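Search this diary
Tue 27 February

Finally got the bread right!! I have been feeding that starter since November and today it gave me a loaf with an open, wobbly, glossy middle, the sort I've been drooling over in other people's kitchens. I ate 3 slices standing up at the counter with too much butter and then a fourth with the last of the fig jam.

What changed? I think it was the flour. I'd been buying whatever was cheapest, and last week I walked all the way over to Fadirham for a bag of the stoneground from Najafi, the little shop with the green door. It smells like a hay barn when you open it. I swapped in 100 grams of it for the same weight of white and kept the rest as it was, and the dough felt alive by lunchtime — stretchy, a bit sticky, full of bubbles along the side of the bowl.

I also gave it a much longer rest. Between folds there is nothing to do but get on with the day, so it was a laundry and folding kind of morning, with the radio on and a timer going off every so often. I love that about bread. It fits itself around the house.

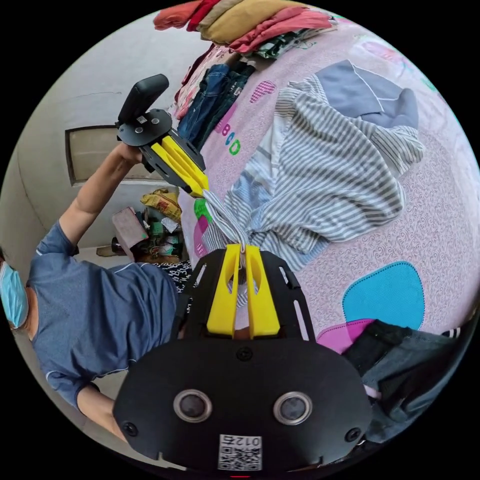 Theano Economou wrote back within minutes of me bragging, to say that the flour was only half of it and my kitchen had simply been too cold all winter. She puts her own bowl in the oven with just the light on and leaves it there until it has nearly doubled. I'm trying that on Thursday, same flour, and then I'll know!

Other bread notes before I forget them. The crust was darker on the left, so turn the pot halfway through. Less salt next time, maybe 7 grams. And I want to try the seeded one from the old Rirano bakery, which had caraway and something else in it that I still can't place (fennel? anise?). I've got both in the cupboard so I may as well make two small ones and compare.

The heel of the loaf is in a paper bag for tomorrow's soup, if it lasts that long.

7 comments
Share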